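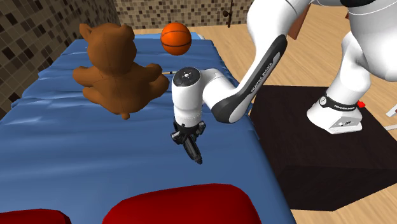 Teddy bear on a blue sheet

About Florach

Florach is a textile testing and care-labeling company. We test bed linens, towels and other washable household fabrics for manufacturers, importers and laundry operators, and we write the care instructions that are sewn into the finished product. We do not make or sell fabric.

The company was started by Mutua Ondieki, who had worked in dye house quality control and wanted a laboratory that reported results in a form a production manager could use the same day. The first test bench consisted of two washing machines, a drying cabinet and a light box. The light box is still in service. The machines have been replaced.

What we test

Most of our work falls under dimensional change, colorfastness, seam strength and surface pilling. A standard sheet program runs as follows. Specimens are cut from the full width of the fabric, at least 2 inches in from the selvage, and conditioned at controlled temperature and humidity until their weight is stable. Reference marks are applied in both the warp and filling directions. The specimens are washed and dried according to the proposed label, conditioned again and remeasured. Shrinkage is reported for each direction separately. An average of the two is of little use to a cutting room and we do not supply one.

The default program is 5 wash cycles at 105°F. Hospitality clients usually ask for hotter water and a longer series, and these are quoted separately. Where a client has no specification of its own, we will propose one in writing and wait for approval before any fabric is cut.

Colorfastness is assessed against a gray scale by two trained readers working independently. If the readings differ by more than half a grade, a third reader is brought in and all three readings appear in the report. Dark and medium shades are also tested for rubbing, both dry and wet — the wet result is nearly always the lower one, and it is the one that generates complaints from end customers.

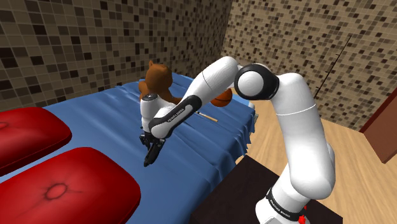
Seam strength is measured on hems and on the corner seams of fitted sheets. Corners fail more often than hems. The usual causes are a short seam allowance or a stitch count that has drifted during a production run, and both can be found by inspection before a tensile test is made. We inspect first and note the stitch count on every specimen sheet.

Laboratory and equipment

The laboratory is divided into a wet room, a conditioning room and a reading room. The reading room has neutral gray walls and no windows. Wash equipment is checked monthly for water level, temperature and drum speed. Balances and the tensile tester are calibrated every December by an outside contractor, during which time the tensile schedule is closed for one week. Clients with work due in that period should send specimens early.

Test data are stored in Wolus, a records system we developed in-house. Each specimen receives a number on arrival and keeps it until disposal. Clients can log in to see the status of their own submissions, download reports and order a retest. Retained specimens are kept for two years unless the client asks for their return.

Company history

Florach acquired the assets of Jomex, a small pilling and abrasion laboratory, and moved its equipment under one roof with ours. Jomex report numbers remain valid and can be searched in Wolus with the prefix J. The Khoury method sheets, which Jomex used for terry and other looped fabrics, were revised after the move and are still the basis of our towel program. The current edition took effect on Saturday, February 3, 2018. Reports issued under the earlier edition are not reissued automatically.

We now complete 4000 specimen tests a year. Turnaround on the default sheet program is eight working days from receipt. Rush service is available for shrinkage and colorfastness. It is not offered for pilling, where the test duration is fixed by the method.

Submitting samples

Send two full-size finished articles or three yards of uncut fabric, folded flat, without pins or staples. Include the fiber content, the finish applied and the proposed care label if one exists. Please do not prewash. Submission forms are available at the front desk or through your Wolus account, and a signed form must be received before testing begins.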